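Dirnport Folding Drying Rack: Six Months On

I bought the Dirnport in December, after the old rack collapsed into the bathtub with a full load of towels on it. The old rack had been my aunt's. It had lasted 31 years, mostly by being ugly enough that no one borrowed it. The Dirnport has a lower bar to clear and it very nearly clears it.

First, the assembly. The box says none is required, then contains a bag of 14 plastic caps and a sheet of drawings. The caps go on the ends of the rails. They go on with the heel of your hand and a certain amount of language, and three of mine have since come off again and live in the cutlery drawer. I glued the rest. If Dirnport would like to glue them at the factory, I'd happily pay another dollar.

Once it's up, it's a good rack. The wings lock at two heights, the low one for shirts and the high one for people who own very short shirts. A double sheet fits if you fold it in half and accept a damp stripe down the fold. Jeans are fine. Sweaters lie flat across the top, where the rails are close enough together that you don't get the corrugated look across the chest. I have put bath mats on it, and a wet tent, and a dog bed that took two days and smelled the whole time.

Folding is where it loses a star. You are meant to lift the center bar and let the wings drop in by themselves. Mine drop in one at a time, the second one on my wrist. My neighbor Hazel Mbeki has the same model and says you have to tip it toward you first. I've watched her do it, and she's right, and I still can't.

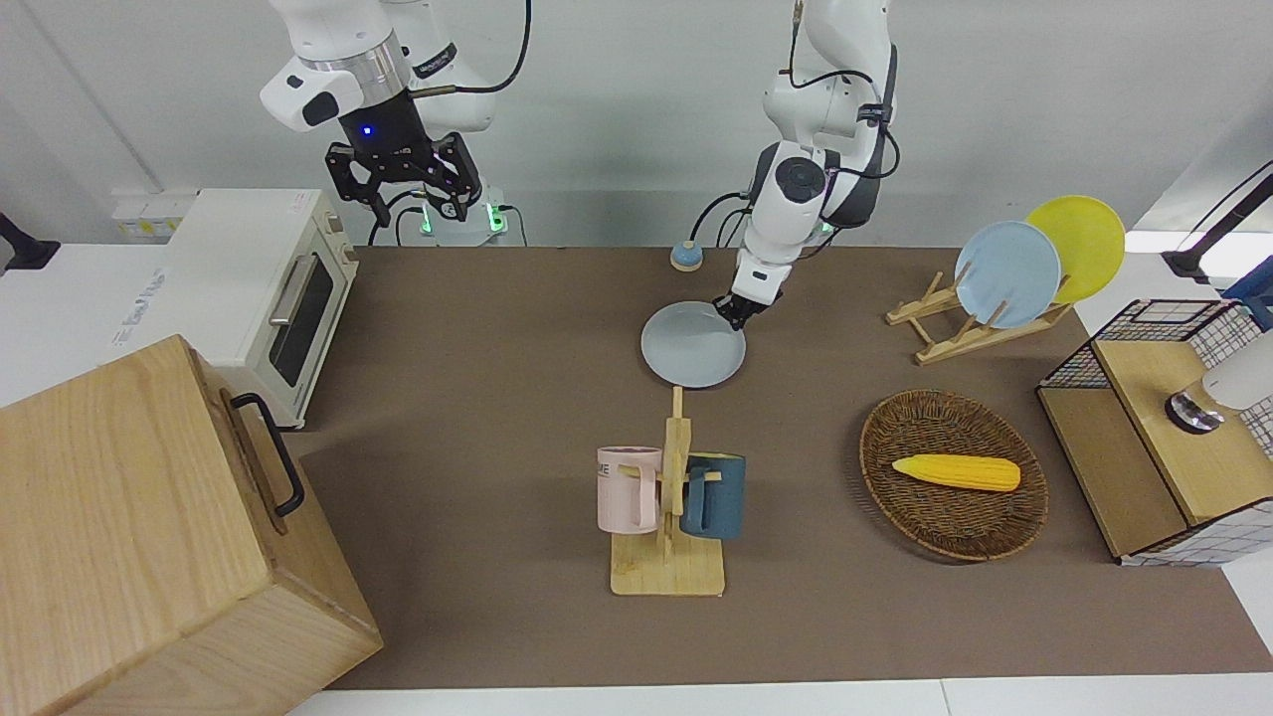

Footprint matters more than the height or the price, and the box gets it wrong by leaving out the feet. With both wings out you need the space the box promises plus a hand's width at either end, and in my apartment that hand's width is the hallway. Measure the floor, then look at what's already living along the wall. A low outlet with a table pushed up in front of it, and something white with green lights and black cables sitting on the back edge, is no place to swing a wing loaded with wet denim. Mine now stands across the bedroom door, so I go to bed by ducking.

The feet themselves are rubber and have left no marks on the wood floor, which the old rack did every week of its life. They do collect hair. I have stopped asking whose.

I looked at two others before settling. The Triltano is taller and has wheels, and in the shop it rolled away from me while I was reading the label. The Irniver mounts on the wall and pulls out like an accordion. It looks very smart, but my landlord has views on drilling, and so does my drill. Marisol Szabo, who lives upstairs and gave me her opinion in the elevator, swears by a rope.

One warning about the finish. The white coating has begun to flake at the hinge on the left side, and there's a small orange freckle under it. I keep white things on the right.

Four stars. I'd buy it again, and given the hinge, I expect to.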